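4.2 Commemorative notices on company home pages

The second group of cases concerns notices placed by companies on their own home pages to mark a public anniversary, a death or a day of remembrance. Such notices differ from ordinary announcements in two respects. They carry no news about the company, and they take up space that would otherwise be given to products. For the period of display the company gives up part of its most valuable page, and the length of that period is therefore a fair measure of how seriously the gesture was meant.

The collection contains 272 notices from the home pages of firms in retail, transport and household technology. Each was recorded with its wording, the time it went up and the time it was taken down. Notices that appeared only on social media accounts were left out, as were those published in staff newsletters. Where a notice appeared in more than one language, the version in the language of the head office was used.

Display time varied widely. In 80 cases the notice was removed on the same day. A further 15 stayed in place for more than a week, and all but one of these marked the death of a founder or a former director. Notices for public figures with no link to the company were shorter in both senses: they used fewer words and they came down sooner. None of them exceeded 300 words, and many consisted of a name, two dates and a single quotation.

The use of quotation deserves separate comment. A company that quotes a public figure borrows that person's standing, and the choice of passage shows what the company wishes to be seen to share. Oltmont, in its notice of Thu 29 July, chose a passage on patience and craft and left out the sentence that followed it, in which the speaker criticised the employers of the day. Tirnus used the same speech in full. Readers who wrote to Tirnus thanked the firm for the complete text, while the letters received by Oltmont dealt mainly with the missing sentence. The two firms are of similar size and sell to similar customers, so the difference in response can reasonably be linked to the difference in editing.

A second point is who signs. Notices signed by a named director drew more replies than unsigned ones, both friendly and hostile. At De Smet the practice changed during the period of study. Until December the notices were unsigned; after that date they carried the name of the managing director, and the public relations office began to receive requests for notices on other occasions. The office had no written rule for deciding between them. It later adopted one, under which a notice is published only if the person or event has been marked by the firm before or has a direct link with its staff. The rule has reduced the number of requests but has also made it difficult to respond to sudden events.

The position of the notice on the page also matters. A full-page notice requires the visitor to scroll or click before reaching the shop, and several firms reported complaints on that ground. Stuvuler placed its notices in a narrow band under the menu and received none. It also received very little comment of any other kind, and its communications staff were unsure whether the notices had been read.
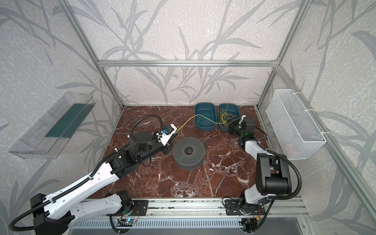
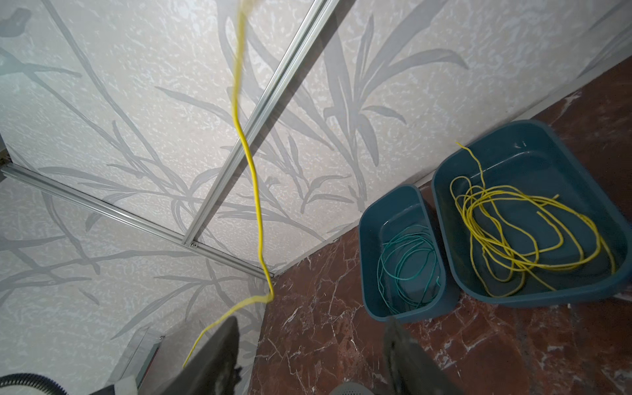

Figure 3. Two views of an enclosure with leaf-print wall panels and aluminium bars.

Jozef Declercq, in a written response to an earlier version of this section, objected that display time is a poor measure of sincerity. In his view a notice that is left up for a week may simply have been forgotten, and a firm that removes its notice at midnight may have thought hardest about it. He would prefer to see the internal messages in which the decision was taken, and he asked whether any of the firms had been willing to release them. Only De Smet had, and its messages cover the signed notices alone.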